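Toy sorting tips from the Gevus open day

Posted Dec 2, 2024 by Marlies Zwahlen

I went to the Gevus open day to see the robot arms and came home with ideas for the playroom. The demonstration I watched longest was the toy tidying one. Huguette Hervieu ran it and answered questions, mostly from parents.

1. Tip everything into one shallow tray first

A deep toy chest hides the small pieces at the bottom. With a tray you can see most of what you have, blankets and cloths included. Mine is an old roasting tin, 40 cm long.

2. Give each box its own colour

Yellow, light blue and pink were used at Gevus. Small children who can't read labels can still match a colour. Keep the boxes in the same order every time. 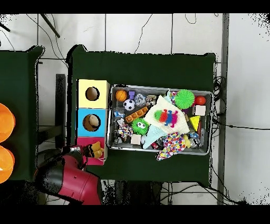
3. Take the cloths out early

Toys get caught up in knitted blankets. Lift them off, shake them over the tray and fold them before you sort the rest.

4. Pick up one toy at a time

It sounds slow, but armfuls end up in the wrong box. We now do 35 toys before tea.

5. Tape the box corners

Cardboard goes soft with use. Parcel tape inside the corners has kept ours going since October.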